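Small laundry sorting: basket on the folding table or behind it?

Forum: Home Organization > Laundry and Utility Rooms

Utenik
Posted 2019-01-31

I am redoing the sorting station in a utility room with very little floor. The machine takes one side wall, the water heater takes the other, and what remains is a run of work surface against a desk. No room for a rolling sorter. Everything dark gets pulled out by hand, checked for pockets and stains, and dropped in a basket until there is a load.

The surface depth is the constraint. With the basket standing fully on the work surface I lose the area where I lay trousers flat. With the basket on the desk behind, I have to lean, and socks land short. I have settled on straddling the gap for the moment.

Questions:
1. Does anyone run a basket across two surfaces long term, and does it creep?
2. Rigid plastic or fabric bin for this?
3. Where do you keep the pretreat sprayer so it stays within reach and out of the folding area?

Olberg
Reply 1

Rigid. Fabric bins slump as soon as you bridge anything with them, and the side wall folds in when you throw something heavy at it. A rolled rim is worth having because you can grab it one-handed anywhere along the edge.

On creep: measure both surfaces with a straightedge. If the desk is even slightly lower than the front surface, the basket rocks every time you drop something in, and the rocking is what walks it forward. Shim the low side with a strip of cork or shelf liner.

Tagle
Reply 2

I disagree with straddling in general. You are putting a container on a joint between two pieces of furniture that move independently. Bump the desk and the basket moves. Bump the front surface and it moves again. Put a shelf above the desk, 12 inches up, and hang the basket from it. I did mine in August and have not touched it.

Bellthorpe
Reply 3

A hanging basket at that height means lifting wet towels over the desk. Fine for socks. I would not do it for a full darks load.

My layout is close to what the OP describes: basket at the back across the seam, sorting area in front of it, sprayer standing to the left of the basket, sorting left to right when I have the space.
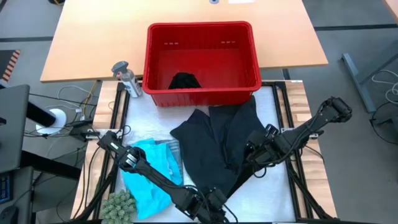 Darks, first pass. Basket on the seam, sprayer at its left.

The point of the layout is the short throw. Anything in front of the basket goes up and over the rim, with no sideways carry. Small items go in first so they do not end up hidden inside a sleeve or a trouser leg. I check pockets on the large pieces while they are still on the surface, then turn them inside out.

Vents near the top of the wall are enough for dry clothes. If you store damp gym gear in the basket you want holes lower down as well, otherwise the bottom layer stays damp and starts to smell.

Utenik
Reply 4

Useful, thanks. Two things. Is the desk the same height as the white surface? And is the blue bag part of the system or just there?

Bellthorpe
Reply 5

Same height to within the thickness of a piece of card, which I used as the shim. The bag is for delicates that go to a separate wash. It gets emptied at the end of the sort and reused. Any bag will do. A bright color is easier to find against dark clothes.

Tagle
Reply 6

Plastic bags on a sorting surface are a mistake. They slide, and they end up in the drum. I pulled one out of a door seal once and it took longer than the load did. Use a mesh bag, which can go in the wash with whatever is in it.

Bellthorpe
Reply 7

Mesh is better if the bag goes in the machine. Mine does not. It gets carried to the sink.

Olberg
Reply 8

Agree with Tagle on mesh, agree with Bellthorpe on the basket. The shelf idea costs two brackets and a stud finder to solve a problem that a piece of card solves.

One point about the sprayer. Trigger bottles drip from the nozzle if the trigger is not fully released. Stand it on a saucer if the surface is painted or raw wood. And turn the nozzle to off when you are done, assuming yours has an off position. Some do not.

Noémi Balogh
Reply 9

Different view on question 3. I keep the sprayer outside the sorting area entirely, on a hook by the door. When it stands next to the basket, a sleeve catches it sooner or later and you have pretreat on the desk. It also stops me from spraying first and reading the care label second. The walk is two steps in my room.

On depth: what is your work surface front to back? Below 24 inches I would put the basket on the floor at the end of the run and accept the bending.

Utenik
Reply 10

The surface is 22 inches deep and the full run is 74 inches long, but the left half is taken by shelving brackets that I cannot move without patching tile. The floor is not available. The water heater needs its clearance and the door swings into what is left.

Noémi Balogh
Reply 11

Then straddle it. Cork strip under the low side, as Olberg says, and the hook for the sprayer can go on the shelving bracket.

Tagle
Reply 12

If you must straddle, at least clamp the desk to the front surface. Two small bar clamps underneath, tightened by hand. Then the joint cannot open and my objection goes away, apart from the plastic bag.

Utenik
Reply 13

Clamps are possible, the desk has an apron I can get hold of. I will try cork first, then clamps if it still creeps, and order a mesh bag either way. Will post measurements after the next few loads.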